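192 shares 14 comments

The robots of the Atix group at Flastden learn their work from people, and until last year these people were asked to be tidy. They sat at a clean table and moved one object at a time. The robot copied them well, and then it failed in almost every real kitchen.

The new method, called Meireles, turns this around. People record themselves at home, from the height of the head, while they put away their own things in whatever corner they have. The group collected 1499 such recordings from 273 homes. Nothing is removed before the training, and soft objects that change shape in the hand are especially welcome.

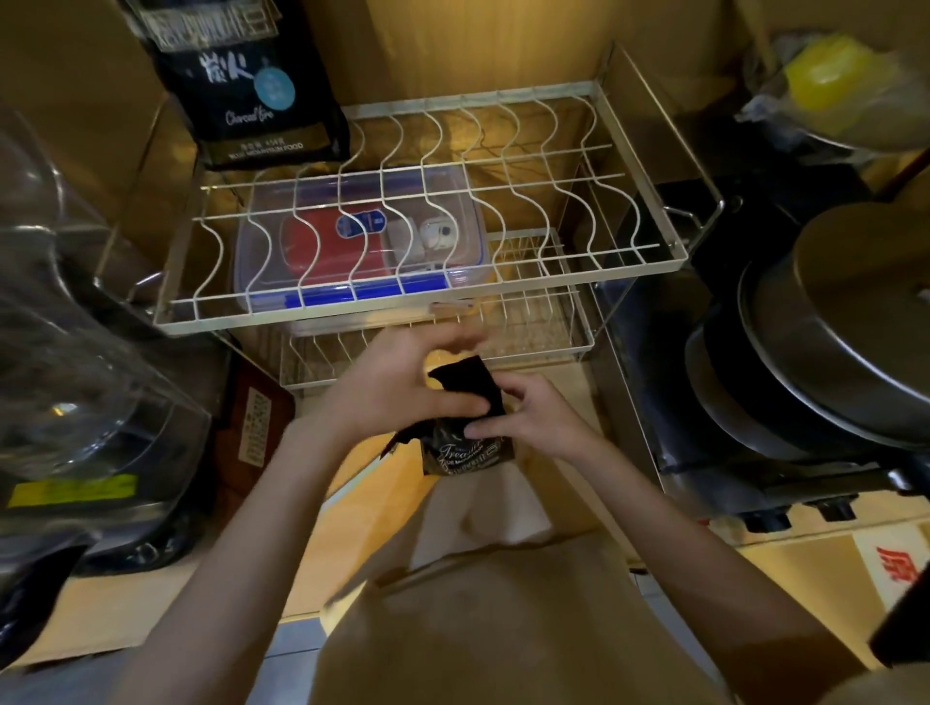
A black foil coffee bag, held in both hands over an open box.

A bag like this is difficult for a machine. It has no fixed form, and the hands hide a big part of it. Meireles does not try to rebuild the full shape. It predicts only where the two hands will be in the next moment — and it learns this from the person's hands directly, without special gloves.

In the test, a two-armed robot named Hakusen put soft packages into boxes it had not seen before. It succeeded in 80 percent of the trials. The weak point is still the release: the robot often opens its fingers too early, and the package slides. The group will start to work on this in December.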